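Boxes, bowls and the 9 o'clock tidy: a talk with the home organizer at Cendbridge

We meet in the back room at Cendbridge, second door past the stairs. Coffee in paper cups. She has an hour, she says, then corrects it to forty minutes, then takes a call. She has been sorting other people's homes out of this place for a while now and didn't want her name in it. "Put the shop's name, that's enough. Clients get shy."

So what does she do all day. Mostly fabric boxes. "People think I come in with labels and a label maker. I come in with a box. One box, open top, and we fill it."

Fill it with what?

"Whatever's on the table. The table is where it all lands. Mail, chargers, a dish with keys in it, half a puzzle. I don't sort on the table, I clear the table, then I sort."

She starts clients on the fabric kind. Light, folds flat, doesn't scratch the furniture. Last one she bought came from Luleo and she still likes it, though the piping frayed at one corner. Cliromus does a stiffer one with a lid. She doesn't love lids. "A lid is a place to put more stuff. You put the lid on, you put a magazine on the lid, there goes your box."

On prints she's less strict than I figured. Flowers, stripes, plain, who cares. A client on Baláž Street had 78 containers in one apartment, no two alike, and it worked fine becuase she knew what every one was for. Another had a matching set, all gray, and couldn't find the scissors.

Size is where people go wrong. Too deep. "You want to see the bottom. If you can't see the bottom from where you stand it's a pit." She likes them wider than deep, set crossways on the table while you work so you aren't leaning over.

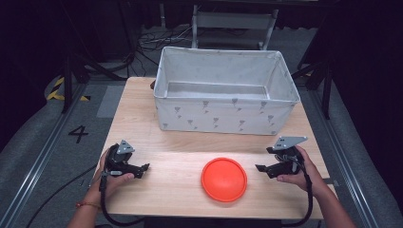
A reader who wrote in after our November piece on closets wanted it on record that fabric boxes sag, that hers from two winters back looks like a pillow now, and could we please ask the expert about that.

I asked. She laughed. Yes they sag. "Put something flat in the bottom. Cardboard, cut to fit. And don't drag it by the rim when it's full, carry it from underneath." If the sides wrinkle she leaves them alone. Steam helps a bit, not for long.

Then dishes, round ones, low rim. She's big on those. Red, orange, something you notice. One by the door, one on the kitchen table, not more than that. Keys, coins, the ring you take off to do the washing up. "Small stuff in a big box is gone. Small stuff goes in a dish." And the dish gets emptied at night. She does hers at 9, before the TV, takes her a couple minutes.

What about cost? She won't do the big hauls. Had a client turn up with 259 dollars of bins, still with tags, before throwing out one thing. They took most of it back. "Clear first. Then see what you need. Usualy less."

Her own place? Not perfect. A chair with coats on it. A drawer she calls the drawer. Some 200 takeout menus in it at one point, no idea why, she doesn't even order much.

Phone again. She's standing up, cup in hand, coat half on. One more, quick: what should a person do tonight, if they do one thing?

"The table," she says. "Just the table. Get a box."

Drop-in hours at Cendbridge start again Fri 1 October, bring a box if you have one.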